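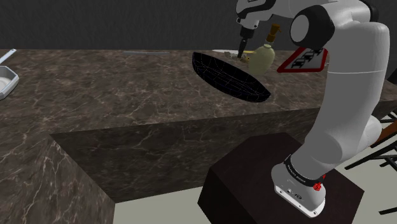

The student robotics program at Dromby entered its second term in October with a revised syllabus, and I have been asked by several parents and fellow instructors to set down how the simulation unit is organized. The unit is the longest of the year. Students work in pairs, and each pair is responsible for one complete kitchen task, from the first written plan to the final recorded trial. The program does not permit a pair to begin with an uncluttered counter. A bowl, a soap dispenser with a gold-colored pump, and even a triangular traffic sign may share the marble with whatever the arm is expected to pick up, and the written plan must state which objects the arm is to leave alone. Students find this requirement tedious in the first two weeks. By the fourth week most of them are writing longer plans than we ask for.

The course is held at the Flostville annex, in the room that formerly housed the drafting tables. Sessions run 60 minutes and begin at four in the afternoon. I should have preferred ninety, and I have said so in writing, but the annex closes early in the winter months and the schedule was fixed before I joined the program.

Our simulation exercises are grouped under the name Pangaribuan, after the set of lesson notes from which they were first adapted. The notes have been rewritten so many times that little of the original text survives. The present version contains 131 pages, including the appendix on joint limits, which students are required to read before they are given control of the arm. I would ask any family reviewing the notes at home to begin with the appendix as well. It is dry reading, and the diagrams on the third page are still labeled in the old style.

Each pair keeps a log. An entry records the starting arrangement, the instruction given, the result, and one sentence on what the pair intends to change. We do not accept the word "failed" by itself. If the fingers closed too early, the entry must say so, and if the pair does not know why an attempt ended as it did, the entry must say that too. Across both sections, students logged 573 attempts before the December break. Grasping accounted for the greater part of them.
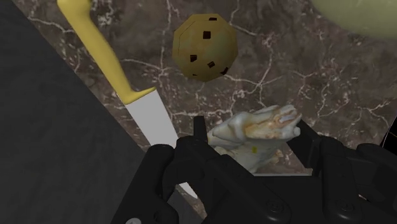 Soft and irregular shapes remain the most difficult portion of the unit. A student who has spent two sessions on boxes and cylinders will have formed firm habits about where the fingers should meet, and those habits serve poorly when the object has no clear sides. We now introduce such shapes earlier than we did last year -- in the third week, before the habits have settled. I cannot yet report whether the change has improved the final trials, as the second section has not completed them.

The question of grading has been raised, and I will answer it plainly. A pair's mark rests on the plan and the log. The final trial is attended by the whole class and is taken seriously, but it carries no points of its own. Some students have objected to this, with good arguments, and the policy will be reviewed in the spring.

Pairs who complete the unit may apply to represent the program at the Serkau meet. The application consists of the log, a revised plan, and a one-page statement signed by both partners. Late statements were accepted last year and will not be accepted this year. Travel forms are kept at the annex office and should be returned there, in person, by the end of February.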